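Printed Textiles 2: Repeats and Colour
Handout for session 4 – V. Vrettos

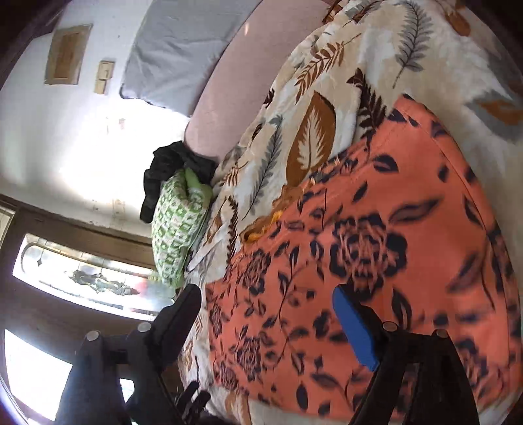 A repeat is the smallest area of a design that can be copied across the cloth without a gap. In a full drop, each copy sits directly below and beside the last. In a half drop, alternate columns move down by half the repeat height. Half drops hide the joins better – large florals often use them.

Each colour in a screen print needs its own screen. Print light colours first. Allow a small overlap where two colours meet.

Before next session, draw one motif as a half drop in two colours.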